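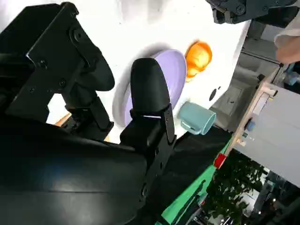
Last October I would have said that a machine which clears a table is a waste of clever people. After the open day at Warnetti I am less sure, but my reasons are perhaps not the ones the company hoped for.

I waited 15 minutes in the queue, and the demonstration was slow. Ye-ji Yoo, who led our group, did not hide this. When a boy asked why it takes so long to pick up a cup, she told him that a cup can lie in many ways and that his own hand needed years of practice. Then she let him move the dishes himself and choose a difficult position. I liked this very much. At most fairs the visitor must stand behind a rope and clap.

My complaint concerns the talk afterwards. Tae-yang Cho showed us 2 slides with savings for hotels and hospital kitchens, and a figure of 245 plates per shift. He spoke well, but he never mentioned the persons who carry those plates today. My mother was one of them for most of her working life. She had opinions about trays, about wet floors, about which cups break first, and I think an engineer would learn a lot from one afternoon with her.

So I would ask Warnetti for one change before the next open day. Invite the kitchen staff, give them the first places in the queue, and let them put the questions. The slides can wait until they have finished.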